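Plaltus Student Robotics
Kitchen rig: pre-session safety checklist, with comments
Filled in by: Ayana Negussie
Checked by: Hertta Väisänen
Session: December, 10:30 start

Mark each line OK, FIX or N/A. Comments are welcome, the longer the better (Hertta reads them all).

1. Power and stops

1.1 Emergency stop pressed and released, both arms: OK
Comment: Both arms went limp-safe straight away. Really pleased with this after the rewiring last month!

1.2 Mains lead to Jurklow power box, no nicks or kinks: OK

1.3 Stop button within reach of the person driving: FIX
Comment: It had wandered to the far end of the bench again. Moved it back and put tape round it. Can we screw it down?

1.4 Gas supply off at the wall valve before arms are powered: OK
Comment: Checked by me, then by Hertta. Tag is on the valve.

2. Arms and mounts

2.1 Base bolts tight, left and right: OK
Comment: Left base took a small nip with the spanner, right one was solid.

2.2 Straps snug, no loose tails: OK
Comment: The new straps are so much better than the old cable ties. Please keep the tails tucked under.

2.3 Joint noise at slow speed: OK
Comment: A faint tick from the left wrist at the very end of its travel. It has been there since the 1,000 cycle check and hasn't got worse. Next full service is at 4,000 cycles.

2.4 Speed limit set to 16 per cent for new drivers: OK
Comment: Three new drivers this time and all of them keen. Leave it at 16 even if they beg.

3. Cables

3.1 Slack enough for full reach: OK

3.2 Nothing hanging where a gripper could hook it: FIX
Comment: The left cable dropped low on the reach test. Clipped up, tested again, fine now. I'd love a proper cable guide from the Flesten catalogue if there is any money left.

4. Hob and sink area

4.1 Practice items chosen and agreed with the driver: OK
Comment: Green bowl and the spray bottle with the green trigger. The bowl is a brilliant first target when it's tipped, as the gripper has to come in over the rim.

4.2 Spray bottle filled with plain water only: OK

4.3 Sink clear of sharp things: OK
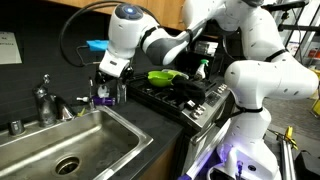
5. PEOPLE AND WORKING SPACE

5.1 Hands out of reach before "arms live" is called: OK
Comment: Everyone shouted it back, which made my morning.

5.2 Long hair tied, sleeves up, lanyards off: OK

5.3 Sign on the wall read by all new members: OK
Comment: The print is tiny. I'll make a bigger one.

5.4 Anything on the hob that isn't part of the task: FIX
Comment: Black glove or cloth next to the bowl. Fabric can wrap round the fingers, so it goes before the Yeh task starts.

Result: session may go ahead once 5.4 is cleared.
Battery on the spare controller: 100 per cent.

Checker's note (HV): Agreed on all of it. 5.4 cleared and signed. I've added the stop button bracket to the jobs list, and yes, order the cable guide.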